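Skirkham Allotment Society – notes from the May meeting, 28 May 2019

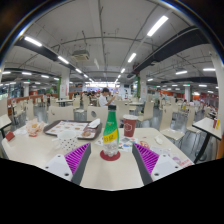 Notes by Wendy Delić
Minutes Secretary, Skirkham Allotment Society

Well, we had a better turnout than last time, and I had to start writing before I'd got my coat off, so forgive me if the first bit is thin. Apologies were read out and the April notes were agreed, with one change: I had put that the top gate sticks when it rains, and I was told firmly that it sticks all the time. Corrected!

Water
This took up most of the first half hour. The bill for the last quarter has come in at £1,253, and there was a bit of a gasp (I gasped too, and I'd already seen it). The same quarter last year was a lot less, and most of us think there is a leak somewhere between the stopcock and the lower tanks. The ground by the second tank was soggy right through the dry spell at Easter, so that's where we'll dig first. We agreed to ask Tresell to come and test the pipe before we pay for anything bigger. Until then please use cans and leave the hoses rolled up. There was some grumbling from the far end plots, who have the longest walk, and I do see their point – it's a long way with two full cans. Somebody asked if we could have a third tank down there. Everyone liked the idea and we'll come back to it once we know about the leak.

Money
We have £1,797 in the bank, and that is before the water bill goes out. Rents are nearly all in. If yours isn't, you know who you are, and I'd love not to have to write to you again. We talked about putting rents up next year and went round in circles, so it's been held over to June. My own view, which I was asked to keep out of the minutes and am putting in anyway, is that a small rise now would hurt less than a big one later.

The waiting list
Seven plots have come free since Christmas and we've let all but one. The one left is the long thin one by the railway fence, which is mostly bramble and has a bath in it. It was suggested we split it in half, and that was voted through with two against. We'll clear the brambles between us on the next work morning, so bring thick gloves and loppers if you've got them. The bath can stay if the new people want it for a pond.

Compost and manure
The Grisasel order went in late, my fault entirely, and it should now arrive in the second week of June. We've asked for 100 bags. They'll be stacked by the shed as before, and please do tick your name on the sheet when you take yours! Last year we ended up short and there was a bit of an atmosphere. The free manure heap is open to anyone, but it's still very fresh and wants leaving until autumn.

Bonfires
Same rules as ever. No burning before dusk, nothing painted, and have a look at which way the wind is going. We've had a complaint from the houses about smoke over the washing and it was a fair one.

Summer show
We're having one again, hooray. Classes will be as last year, with a new one for the ugliest vegetable, and children can enter anything free. There was a long talk about whether bought-in plug plants count as home grown. The vote was that they do, as long as they've been in your ground since the start of June. We still need trestle tables and someone with a van.

Any other business
The shed padlock has a new code, so ask me for it. Slug pellets: please don't, we have hedgehogs behind the water butts. A blue wheelbarrow with a flat tyre has been left on the main path for weeks and will go to the tip if it isn't claimed.

The next meeting will be in June, same place. Rents and the third tank will be first on the list, and I'll pin the date up on the shed door.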